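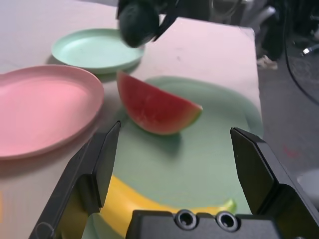 *Fruit sorting at the Corkau bench, with the gripper open over the green plate.*

I want to argue for something unpopular in our field: a robot that stops too often is better than a robot that hides its mistakes. I came to this opinion in July, after a fault with a banana.

At Lendden we test two-arm systems on kitchen tasks. The task was simple. The arm picks a piece of fruit from one plate and puts it on another. We had done 487 runs with the software from Ivusance, and the log said that every one of them finished correctly. I was proud of this log and I showed it to visitors.

Then my colleague Akash Dixit put his hand near the plate to turn the fruit, during what he believed was a pause. The fingers closed on the side of his thumb. The injury was small, a bruise and a bit of broken skin, and he was back at work before lunch. But the log for this run also said "finished correctly". The controller had felt something between the fingers, decided it was the banana, and marked the grasp as good.

After this we read the old force records, which we should have done much earlier. In 21 of the runs the fingers had closed on something that was not the fruit. Mostly it was the rim of a plate. Each time the software opened the fingers, tried again, and wrote only the last attempt in the log. The retry was a feature. It is described in the manual with some pride, and I had switched it on myself.

I do not blame Ivusance very much. They sell what customers ask for, and customers ask for a high number. I asked for it too. When a supplier called Pathak offered us a controller which stops after one wrong grasp and waits for a person, I said it would make us slow. It does make us slow. We use it now, and on a bad day it stops 12 times before the afternoon tea, and somebody must walk over and press the green button.

Some people tell me that a gripper of this size cannot do serious harm, so the discussion is too heavy for the subject. I don't agree. A person learns how to behave near a machine from the small machines first. If the small one says all is well when it is holding your thumb, you learn to trust a screen, and later you stand beside a bigger arm with the same trust.

My proposal is modest. Every failed grasp should be written in the log, with the force and the time, even when the next attempt goes well. A pause should mean that the motors have no power, and a lamp on the arm itself should show this. If a company tells me about 1000 runs without a fault, I would like to see the first attempts before I congratulate them.

Akash has asked me to add that he also should have looked at the lamp. There was no lamp at that time. We fitted one the following week, and he chose the colour.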